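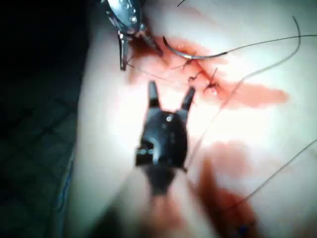 Words and pics: the Pendudine skills room

Quick gallery from suture practice, May. Sorry for the rush, rest going up tonight if the wifi behaves.

Cut partway closed on the pale pad, curved needle lying near the top, thin dark thread trailing away. Needle driver in from the corner, jaws slightly open. Red on the pad, so apron on if you like your shirt.

Bits people keep asking:

Pads are the Rilico ones, soft, take a fair few goes before they tear. 7 left in the cupboard, please dont start a new one for a single stitch.

Thread comes in boxes of 100 from Barreto. Almost 49 gone allready this month!! Use the short ends for knots.

Diagonal cuts are harder than straight ones. Even bites, same depth both sides, dont haul on it.

Needles in the yellow tub after. Every time.

Next session 6pm, same room, bring your own gloves if you're a small.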